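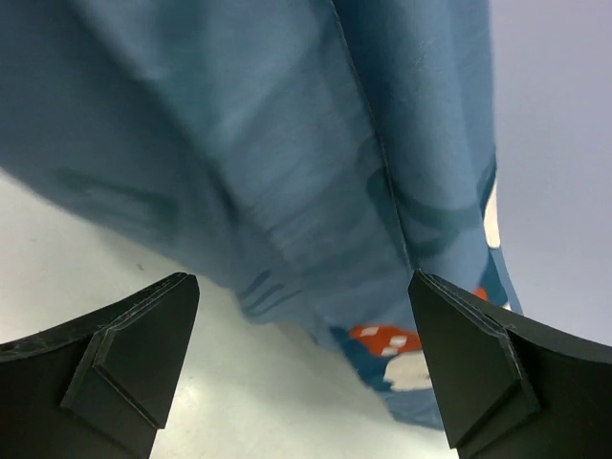

Irnstead workshop, cloth recording station – daily check
Date: February 9, 2023
Task set: Fokow, hanging and folding of printed fabric

1. Emergency stop pressed and released before first run. OK.
2. Gripper fingers: no cracks, blocks on inner faces firm. OK. Comment: small scratches on both fingers, only surface. Please write down if they get deeper.
3. Wrist camera: lens wiped, cable has slack at full turn. OK.
4. Fingers open fully before cloth comes between them. OK.
5. White table surface clean. NOT OK. Comment: one tiny dark speck on it, maybe dirt. Wipe before the next episode.
6. Cloth free of pins and loose threads. OK. Comment: check also along the seam, with the hand.
7. Operator's sleeves and hair away from the arm. OK.
8. Light even, no lamp moved since last check. OK.
9. Disk space for 400 episodes. OK. Comment: 53 saved so far, 7 marked as failed. Do not delete the failed ones – Mahlangu team wants them for training also.
10. Break after every 40 episodes. NOT OK. Comment: was skipped in the morning. It must be kept.

Points 5 and 10 to be checked again before restart. Next full inspection of the arm is in May.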